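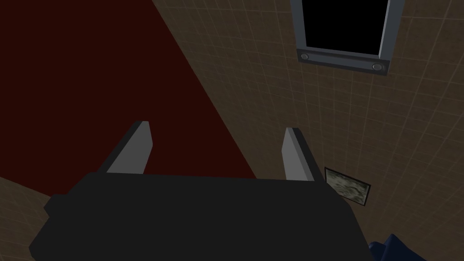 Search this journal Go

4.2 What readers do with a baby announcement

I went into this part of the study sure that people would read celebrity pregnancy stories for the baby. Mostly they read for the ex. We pulled 3,000 reader comments from the Odgate and Osico entertainment pages, all posted under pregnancy or birth news, and Ilaria Russo and I coded them by hand over one very long April. In 68 percent of them a former partner came up before the child did.

I'll admit I argued with Ilaria over that number — I thought we were being too generous with what counted as an ex (does "him" count if no name is given?). So we recoded a batch with a stricter rule, and the figure moved by 3 points. Fine. She was right.

Timing matters too. As Figure 4 shows, comments posted within 28 minutes of a story going up are shorter and a good deal kinder, and the divorce talk builds after that.

Figure 4. Share of comments naming a former partner, by minutes since posting.

Iyamu's work on the Osuddale fan boards found the same slow turn, though his readers were following singers and the threads ran for weeks. I'd love to see it tried on wedding news next.

Filed under: Celebrity & Audiences, Comment Culture

Related articles
Gossip and grief on the Aliyu forums
Who gets to break the news? Publicists and the ultrasound post
Reading the split: divorce headlines and their fans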